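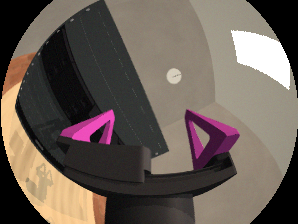
Wistari cell, wrist offset
Print | E-mail this thread

bivitz_bench: My wrist offset drifts after every finger swap. I've got the pink fingers on, the open triangular ones, and the sim model matches them, but the taught point at the rack still lands 6 mm low.

npaterfield: Re-zero the elbow first. Mine was that.

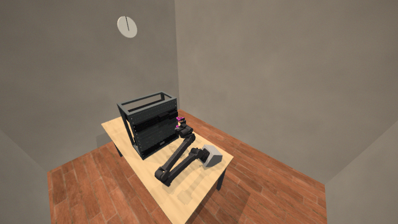 bivitz_bench: Did the elbow at 8 this morning. Same error.

h_paterson: Disagree with the elbow idea. Check the tool length in the Nishad file, mine still had 135 from the old fingers.

bivitz_bench: Will try it tonight.

We use cookies. Accept | Settings

Related threads
Jultetti base bolts
Error 542 on start-up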